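Subject: Re: [home-robots] Chores, where are we in 2021?
From: Renji Yoshida
Date: January 2021

The Tetach list digest from last night had this in it:

> I keep reading that household robots are five years out, and I read
> the same thing when I was in school. My round vacuum gets stuck on
> the bath mat. Has anyone on this list seen an arm do a real chore,
> start to finish, in a place that wasn't built for it? I don't mean
> a cup moved from one side of a table to the other. I mean something
> my mother would count as housework.

Yes! Sort of. Let me tell you what we've been up to at Gullgate, since your mother's standard is the one I'd like to meet.

We've been working on floors, mostly the parts a round vacuum does badly: inside corners, the line where the baseboard meets the boards, the strip behind whatever somebody left standing against the wall. The arm has to move the thing, clean, and put the thing back. In the last batch we ran 320 tries, and 78 of them I would call finished by a fussy person's rules. I know how that sounds, but in April we had 5, and I went home happy that day too.

Grasping is going better than I expected. Rangel wrote our new grip planner and it copes with round objects that lean, which used to roll away from us every time. What still hurts is knowing when you're done. Small white specks on a reddish wood floor are easy for a person and surprisingly hard for software, because the grain swirls and every swirl looks a bit like dirt.
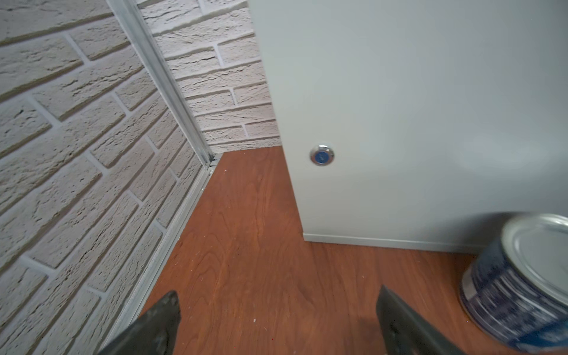
Corners are the other headache. The arm comes in at an angle, the fingers are wide, and the last inch is where a person would just use a fingernail. We tried a soft brush tip (the Priria one, if you remember the thread) and I love it, though it sheds.

So, can it do your house? No. Could it do one corner while you make coffee? Some days, and it's a long coffee. I still think we're closer than the vacuum makes it look, and I'd put 2000 more tries ahead of any new hardware.

If anybody has a good way to tell wood grain from dust in poor light, please write, on or off list. I'll post the failures too if people want them, they're the fun part.

Renji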